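Bags, Mostly Empty
A gallery by Britt-Marie Nyberg

I have owned too many bags and believed too many hang tags. This page is what came of that. Since November I have been putting bags flat on a table and looking at them before anything goes inside, when there is nothing to flatter the shape. The makers say these things are designed around your life. I have my doubts about that, and about most of what follows.

Helard day bag. Sold as 26 liters. I would like to meet the person who measured it, and see what they measured it with. My winter coat went in and the zipper stopped halfway.

Sirnska roll-top. Handsome, I admit. You have to undo the whole thing to reach your keys - a design decision, supposedly.

Pink backpack, face up. Front pockets, a zipper across, a gray patch near the top where another maker would have put a slogan. I don't mind it.

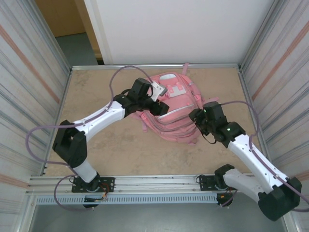 Straps are where I get suspicious. The more straps and buckles a bag has, the more of them I expect to find dangling after a month. Pink ones at least show up against a dark coat when they get caught in a car door.

Gagnon messenger. The card in the pocket promised 500 days of hard use. It doesn't say what happens on the next one, or who was counting.

Lusteo tote. Some 80 dollars for one compartment and two handles. The handles are good. I keep coming back to the price.

Gagnon weekender. "Cabin friendly," according to the label. Which cabin? I have asked them twice by email and got a discount code.

Prints of the Lusteo and Sirnska pictures are available on matte paper. The rest I am still arguing with.

Page last changed 22 Mar 2026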